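Toy block

A toy block, also called a building block, is a solid piece of wood, plastic, foam or card, made to be stacked, lined up and knocked down by children. 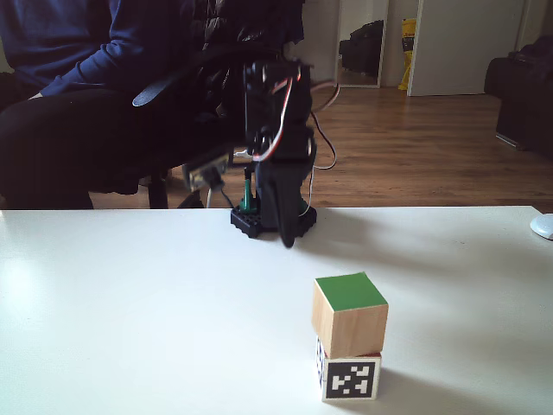

Two stacked cubes, the upper one of wood with a green top

Blocks are among the oldest toys still sold, and few toys have had so much claimed for them. They are said to teach counting, patience, spelling, engineering and good manners. The evidence for most of this is thinner than the packaging suggests.

Origins

Small cubes of wood, bone and fired clay have been found at many old sites, and are often labelled as toys in museum cases. The label is usually a guess. A small cube may as easily have been a weight, a gaming piece or an offcut, and wear marks seldom settle the matter.

Firmer ground begins with written advice to parents. By the late seventeenth century, English writers on education were recommending that letters be pasted on to dice or blocks so that children might learn to read by playing. Friedrich Froebel, the German founder of the kindergarten, gave blocks a central place in his teaching materials in the nineteenth century. Later makers have been quick to claim descent from him, often on the strength of little more than a wooden box with a sliding lid.

Materials and sizes

Beech, maple and birch are common choices, as they are hard and do not splinter easily. Cheaper sets use pine or rubberwood. Some blocks are left bare, some are painted all over and some have colour on certain faces only.

Sets sold for schools are generally cut to a unit system, in which the longer pieces are exact multiples of the shorter ones. Household sets are less strict. The Colley pattern, named after a small English workshop, has 70 pieces in 9 shapes, and its catalogue stated that every piece would "marry with every other". The collector Hubert Kofler measured a complete box and found that the arches did not match the columns meant to hold them up. The workshop's defenders put this down to shrinkage – a reasonable answer for one box, though Kofler later reported the same fault in seven more.

Claims about learning

Children who are good with blocks often do well at tasks involving shape and space. Whether the blocks make the difference is another question. Children who already enjoy such tasks may simply reach for the box more often, and homes with plenty of blocks tend to have plenty of other things too.

The Clodville study is widely quoted in sales material. It followed 225 children over one school year and reported that those given daily block play spoke in longer sentences by the end of it. Ursina Stöckli, who went back over the published tables, pointed out that the block groups also had more time with an adult in the room, and that the adults were asked to talk. She did not say that blocks were useless, only that the study could not tell the two things apart. A reply by Valbona Perić accepted the point about the adults but held that blocks gave them something to talk about. No repeat of the study has been published.

Alphabet blocks have fared worse. A child who can stack them need not look at the letters at all, and a tower is no steadier for being spelt correctly.

Collecting

Old sets fetch modest prices unless the box and the picture sheets survive. Dating is unreliable. Many makers kept the same designs for decades, and missing pieces were often replaced from other sets. The painted Echeverri cubes, long described by dealers as nineteenth-century work, are now thought by Custódio Carvalho to be a good deal younger, on the grounds that the nails in the boxes are of a later type. Dealers reply that boxes get mended.

"Nursery wear", a term used in sale lists, has no agreed meaning and may cover anything from a rubbed corner to tooth marks.

See also

Construction set
Jigsaw puzzle
Kindergarten
Spinning top

This page was last edited on Friday, June 5, 2026.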